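About Prokside

Home | What we do | Coverage area | Jobs | Contact

Who we are

Prokside is a fire and water cleanup company. We come in after the trucks leave. Board-up, pump-out, smoke and soot removal, tear-out, drying, then putting the place back together if you want us to do that part too. House fires mostly. Some small commercial, a few barns.

Main shop is in Mundham, second one in Ovania. Phones are answered at both, day and night. Call at 3 a.m., you get a person.

How it started

Two people, one van, a rented dehumidifier. First job was a kitchen fire on Kirkegaard Road, grease on the stove, cabinets gone, smoke all the way up the stairs. The family had been told to call five different companies for five different things. We did the boards, the water and the soot, and found them a plumber. That's still pretty much the business.

We've finished 1,810 jobs as of September. Most were small. A dryer fire, a chimney fire, a space heater too close to a curtain. Small fires still leave smoke in every closet in the house.

What happens when you call

First we ask if everyone is out and if the fire department has released the building. If they haven't, we wait. Please don't go back in for photos or medicine or anything else untill they say so. If you smell smoke again or see a hot spot, hang up and call 911, then call us back later.

Once it's released:

Crew on the way. Inside 100 miles of either shop we aim for the same day.
Windows, doors and roof openings covered.
Standing water out.
Walk-through with you, room by room, and a written list of what can be cleaned and what can't.
Copy of that list to your insurance adjuster, if you want it sent.

No work past the board-up until you sign. You can take our list and hire somebody else. People do, it's fine.

Contents and storage

Clothes, dishes, furniture, papers, instruments. We pack it, tag it, haul it to Mundham and clean it there. Storage is free for the first 2 months, after that it's monthly and the rate is on your paperwork. You can come see your things any time the shop is open, just call ahead so we can pull them down for you.

Wet photos and documents: don't try to peel them apart. Bag them flat and tell the crew lead.

A few things we don't do

We don't investigate causes. That's the fire marshal's job and we stay out of the way. We don't negotiate your claim. We don't knock on doors while the hoses are still out, and if someone does that and says they're from Prokside, call the office and tell us.

The Ovania shop

Opened after the spring floods, when we had more equipment out than in. Drying equipment and the tear-out crews work from there now. Parking is around back, the front lot belongs to the tire place and they do tow.

Working here

Always looking for crew, espescially nights. Training is paid, respirator and boots supplied. It's dirty work and the phone rings at dinner. Apply at either shop or use the jobs page.

Giving back

Every fall we hand out smoke alarms with the Mundham fire hall. 300 went out last year. If you need one and can't get to the hall, call and we'll bring it over and put it up.

Office hours 7 to 6. Emergency line always open. 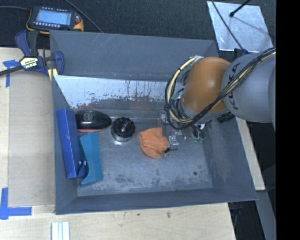 Gray metal bin, plenty of wear on it.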